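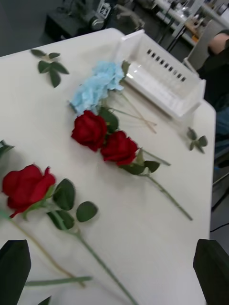
Hello again from Emberg - the January update, a bit shorter than last time. You asked if a machine can do a florist's sorting yet. Partly! We ran 67 pick-ups at Skenmont and 38 were clean enough for a shop. Roses are still the weak spot.
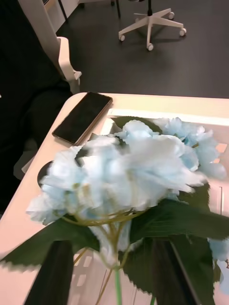
Soft, wide heads worried me most when we wrote the bid. The trick is to go for the stem - with a hydrangea held by its thin green stalk, the florets stay clear of the fingers. I'd like 18 more hours on leaves, please.

2 comments · 18 shares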